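Skatance toy sorting project - group report, draft 2
Fri 28 May

1. What we wanted to find out

Our brief was to look at how small toys get stored and whether one big container or several small ones makes tidying up easier. We picked the toy library at Plarell as our setting becuase it lends out a lot of small stuff and gets it all back in a jumble. Budget was 500 for the term, most of it still there.

2. Set-up

One table, green cloth. Everything mixed together on the right, boxes stacked on the left. Boxes have round holes in the top so you can see in a bit without lifting them down. Tray goes on the table, you reach in, pick something, decide where it belongs. No rules given on the first go.

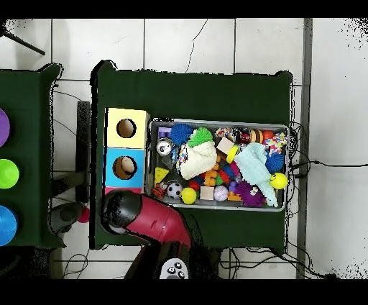
Fig. 1. Toys in the metal tray, coloured boxes stacked to the left.

3. What went wrong first

Categories. We started with balls / animals / other and "other" filled up straight away. Is a spiky rubber ball a ball or a sensory toy? The library says sensory, we said ball. Changed to nine categories in Febuary, too many, people stopped reading the labels. Went back to fewer.

Also the Daher catalogue lists 3,000 items and hardly any have a size next to them, so planning box sizes from it was no use. Measured by hand in the end.

4. Soft things

Cloths were the real problem and we hadn't planned for them. They take up the space and hide whatever is under them.

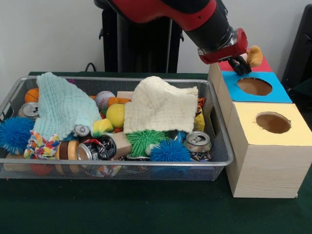

Our second layout idea was cloths out first, then the rest. Makes sense once you look at a full basket: the cream knitted cloth stands up higher than anything else and the pale mint-blue one is spread over the left half, with a baseball and a yellow ball showing in the gap between. Fold the cloths, put them in their own box, then start on toys. Should be in the final instructions.

5. Still to do

- labels with pictures on instead of words
- ask Eteretti about deeper boxes
- redo the timing table, two columns got swapped
- references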